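自制手持夹爪采集器，做到第二版，求指点（壳体、内衬、标记板）

版块：机器人与自动化 > 家庭与共享工坊制作
标签：手持夹爪 3D打印 鱼眼 标定

楼主 铁皮青蛙
发表于 2022年3月16日

先说背景。我在共享工坊做一套手持夹爪，人拿着开合，上面装一颗鱼眼镜头，录下来的动作以后给桌面机械臂用。项目代号 Detska，第一版做完以后手感太差，握十分钟手腕就酸，现在是第二版。

改动写在下面，有做过类似东西的请直接挑毛病。

一、壳体

浅灰色，表面做成哑光的，第一版是亮面，灯一照镜头里全是反光。左侧留了一条长的黑色格栅。壳体打印用了将近20小时，中间断过一次料，接上以后有一圈层纹，砂纸磨掉了。

二、开口和内衬

开口改成V形，深灰色件，边缘倒圆。里面两块黑色网纹内衬，斜着相对，中间立一条窄的白色条。第一版用的是平的硅胶片，夹细的东西会滑。网纹的摩擦力大一些，缺点是容易积灰，要拿胶带粘。

三、供电和走线

目前还是拖线。线细，走地上，插头那一头是白色的小插头。知道不好看，电池方案还没定。

四、现在的样子

工坊靠玻璃隔断那一侧，调试的时候夹爪上的镜头看出去就是这个范围。壳体占掉了下半边，这是我最想问的问题：镜头是不是装得太靠后了。

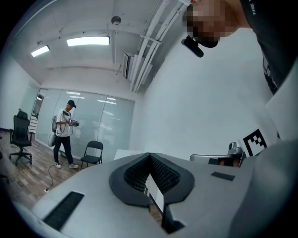

五、想问的

1. 镜头往前移多少合适？移太多的话重心会跑。
2. 标记板现在是一块黑白方块码，装在白色底面上，位置偏右。要不要左边也加一块？
3. 网纹内衬有没有更耐用的替代？

2楼 三号螺丝
壳体占画面下半边确实多了。你真正有用的是V口前面那一块，壳体背面那些弧面录进去没有意义。我那套往前移了19毫米，没觉得头重。

3楼 拧不紧
不同意楼上。往前移以后视野近处是好了，夹爪张开到最大的时候两边会遮。我移过，又移回来了。建议先别动支架，把镜头往下压几度试试，改一个垫片的事，不用重打壳体。

4楼 三号螺丝
回3楼：你那个夹爪张开多宽？我的窄，可能没碰到这个问题。

5楼 拧不紧
回4楼：张开比你的宽不少，我夹的是杯子一类的。夹小件的话你的办法应该也行。

6楼 铁皮青蛙（楼主）
我这边杯子和小件都要夹。那就先做垫片，压角度，不行再移。

7楼 Dauda工坊路过
标记板的问题：一块够不够看你拿它干什么。只算开合宽度的话，要看活动件上有没有码，你这块如果是固定在别的地方的，只能拿来对坐标。另外码贴在白底上是对的，四周留白要够，很多人把白边裁掉，结果识别时有时无。

8楼 铁皮青蛙（楼主）
回7楼：只用来对坐标，开合用编码器读。留白我回去量一下。

9楼 半卷胶带
编码器读开合，有没有回差？我用过便宜的那种，每次回零都不一样。

10楼 铁皮青蛙（楼主）
有。每次开机手动合到底清一次零，录的过程中不再清。数据里开头那一段都切掉。

11楼 半卷胶带
手动清零靠不住，合的力度不一样，内衬压缩量就不一样。网纹那种软的更明显。加个限位块，合到硬碰硬为止。

12楼 拧不紧
11楼说的限位块赞成。我补一句，限位块不要打印，用金属的，打印件磨几百次就短了。

13楼 三号螺丝
打印件也没那么差，尼龙的我用到现在没换。要看用什么料，PLA肯定不行。

14楼 拧不紧
尼龙吸潮，尺寸会变，做限位不合适。金属垫块几块钱一包，没必要省。

15楼 灰手套
说一个别的。吸顶的长条灯离得近，鱼眼会把灯拍进去，自动曝光一拉，下面暗处就糊。楼主你们那边顶上两组灯都很亮，建议把曝光锁死，或者录的时候只开远处那组。玻璃隔断也会反灯光，标记识别受不受影响要测一下。

16楼 铁皮青蛙（楼主）
曝光现在是自动的，今晚改成固定。灯是工坊统一控制的，关不了单独一组。

17楼 三号螺丝
灯关不了就在镜头上沿加个小遮光片，黑色卡纸先试。

18楼 拧不紧
鱼眼加遮光片等于自己切视野，那还用鱼眼干什么。锁曝光就够了。

19楼 三号螺丝
上面切掉的是天花板，又不是工作区。

20楼 灰手套
两个都试一下，各录一段对比，比在这里争快。

21楼 Drunley北区
问一下走线。线拖地上，人来回走不会踩到吗？我们这边用伸缩线扣从天花板吊下来，手上几乎没有拉力。你们顶上有管子，问问工坊让不让挂。

22楼 铁皮青蛙（楼主）
管子不让挂东西，问过了。线暂时先用地面线槽压住，电池版看了一款 Pruststead 的电池仓，报价49，还没下单。有人用过吗？

23楼 半卷胶带
没用过这家。注意电池放在哪，放手柄里比放壳体上好，手腕不累。

24楼 拧不紧
放手柄里散热差，你那个格栅就白开了。可以放腰上，一根短线上来。

25楼 铁皮青蛙（楼主）
腰上这个方案可以考虑，短线也比拖地强。汇总一下接下来要改的：垫片压角度，金属限位块，曝光固定，遮光片拿卡纸试一次。网纹内衬先不换。垫片图纸画好以后传到本帖，尺寸有问题再请大家看。

26楼 三号螺丝
图纸最好带上螺丝孔距，我这边也想打一个试。

27楼 铁皮青蛙（楼主）
好，会标上。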